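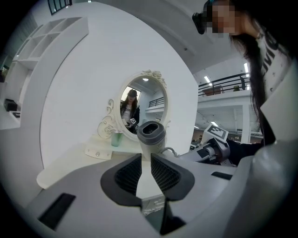
4. Connecting and Setting Up the Appliance

Read Section 2 (Safety Information) before you start. The instructions below apply to all Sisness hair dryers with a fixed cord and a removable rear filter. Steps that apply only to the wall-holder version are marked (W).

4.1 Choosing a location

The dryer must be used and stored in a dry indoor area. Do not install the wall holder above a bathtub, shower tray or wash basin, or within reach of a person standing in one. Local electrical codes may require a larger distance than the one given on the drilling template. Where the two differ, use the larger distance.

Keep at least 300 mm of open space around the filter end of the dryer when it is running. Towels, curtains and loose clothing can block the air inlet and trip the thermal cutoff.

4.2 Checking the outlet

1. Confirm that the voltage marked on the handle label matches your supply. The dryer does not switch between voltages.
2. Use an outlet protected by a ground-fault circuit interrupter (GFCI).
3. Press the TEST button on the outlet. The outlet must go dead. Press RESET to restore power.
4. If the outlet does not go dead, do not use it. Have it checked by an electrician.

CAUTION: Do not use an extension cord, a power strip or a plug-in timer. Do not remove or bypass the protective plug.

4.3 Mounting the wall holder (W)

You will need a drill, a level, a pencil and the screw pack marked B. Pack A contains the screws for the cord clip and is too short for the holder.

1. Tape the drilling template to the wall. The center line should be between shoulder and eye height for the main user.
2. Check for pipes and wiring behind the wall.
3. Mark both hole positions, remove the template and drill.
4. Insert the wall plugs until they are flush with the surface.
5. Fasten the back plate with the longer screws. Tighten by hand.
6. Slide the ring down over the back plate until it clicks.
7. Pull the ring toward you. If it moves, take it off and reseat it.

NOTE: On tile, start the hole with a tile bit at low speed. Change to a masonry bit after the glaze is cut.

The holder is rated for a load of 500 g per hook. Do not hang other appliances from it.

4.4 First use

A slight odor during the first few minutes is normal and comes from the coating on the heating element.

1. Unwind the cord completely and remove the tie.
2. Check that the rear filter is locked. The two marks must line up.
3. Set the heat switch to COOL and the speed switch to 0.
4. Plug in the dryer.
5. Set the speed to 1 and run for one minute.
6. Set the heat to LOW and run for two minutes, pointing the nozzle away from people and furniture.
7. Return the heat to COOL for 30 seconds, switch off and unplug.

If you see smoke or sparks, unplug the dryer at once and contact your dealer.

4.5 Attaching the concentrator

Let the dryer cool before fitting or removing any attachment. Press the concentrator straight onto the nozzle and turn it to the desired angle. Do not use the concentrator and the diffuser together. The diffuser is for speed 1 only.

4.6 Thermal cutoff

If the dryer stops during use, set both switches to their lowest positions and unplug it. Clean the filter as described in Section 6. Wait at least 10 minutes before plugging it in again. If the cutoff trips a second time with a clean filter, stop using the dryer and have it serviced.

4.7 Storage

Unplug the dryer after every use, including when it is kept in the wall holder. Allow it to cool fully. Loop the cord loosely next to the handle. Do not wrap it around the body; repeated bending where the cord enters the handle will damage the conductors.

WARNING: The dryer is electrically live when plugged in, even with the switch at 0. If it falls into water, unplug it first. Do not reach into the water.

4.8 Spare parts

Rear filter: order no. 164
Wall holder with screw pack B: order no. 336

Quote the model number from the handle label when ordering. Screw packs are not sold separately.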